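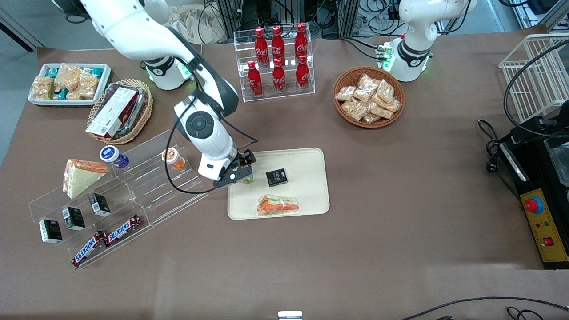 2 min read

Site safety checklist — candlelight vigil and prayer service, Halness Memorial Green
Walked Apr 27, 2019, the afternoon before gates. Checked by: Xiomara Nguyen-Tran
Expected attendance: 400. Chairs out: 396.

1. Entrances and exits
Main gate on Moon Street — OK. Both leaves pinned open.
Side gate by the library — FAIL at first look. Padlocked. Key came over from the parks office, now open, sign up.
Rear path — OK but dark past the second bench. Two lanterns needed.

2. Seating
Center aisle wide enough for a wheelchair — OK.
Front row kept for the families. Tape was coming off, redone.
Chairs on the left are on soft ground, legs sinking. Moved back onto the paving. Check agian before people sit.

3. Candles and open flame
Drip guards on all hand candles — OK.
Sand buckets: 3 at the memorial wall, none by the stage. FAIL. Asked for one more.
Wreaths too close to the candle rack. Pulled them back an arm's length.
Extinguishers in date — OK. One was behind the piano. Don't put it back there.
No candles for small kids, battery ones only. Box is under the sign-in table.

4. Sound and power
Generator is the Sundard rental — OK, parked downwind, fuel can locked up.
Cable across the aisle had no cover. FAIL. Mat down now, taped both sides.
Mic stand wobbly. Swapped.
Speakers tied off — OK.

5. Stage and speakers
Steps need a handrail on the right. Skollunley crew bringing one — NOT YET SEEN.
8 people speaking or leading prayers, stage fine for that. Nobody stands on the back edge.
Order of prayers taped to the lectern.

6. First aid and crowd
Tent by the fountain — OK. Water there too.
Marshals have vests, radios tested. Channel changed since last August, tell the late ones.
Ambulance lane clear exept for one white van. Driver called.

7. Weather
Wind picking up. If the banner starts pulling, take it down, don't wait to ask me.

Still open: handrail, sand bucket, van, rear lanterns. Call me when each one is done.
X. N-T.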